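Module 2 — Small storage, handout for the May block

Sorting the pencil case. Empty first, then wipe, then put back. Long things go in on the slant if they won't lie straight — crossing is fine so long as the lid shuts. Anything blunt gets sharpened befor it goes back in.

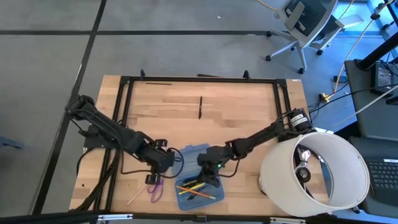
Wanda Makowska thinks a hinged lid is more bother than a zip, and wants it known that hers has popped open in a bag twice. Fair point, discuss in pairs.

Rigid case: keeps points safe, wastes corners. Soft case: the other way round.

For next time — bring your own case, full, as it is. Don't tidy it beforehand. Read the Czarnecka sheet, first half only. Room 292, same hour. Late work to Spyros Kos, not to me pleas.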